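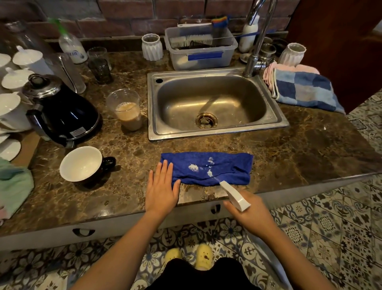

Counter Cleaning in a Shared Kitchen
Paraskevi Raptis and Ifigeneia Chatzigeorgiou
Jan 23, 2020

2. Method

We cleaned the counter once a day for 17 days. On odd days we sprayed the cleaner and wiped with a folded cloth. On even days we used dish soap and warm water. Cups and the kettle stayed where they were – moving them was not part of the routine.

3. Results

Spraying took 41 seconds on average and soap took 196, mostly due to rinsing. Both left streaks near the faucet. Soap did better on dried milk.

4. Problems

We missed two days and did not make them up. The cloth was washed only on weekends.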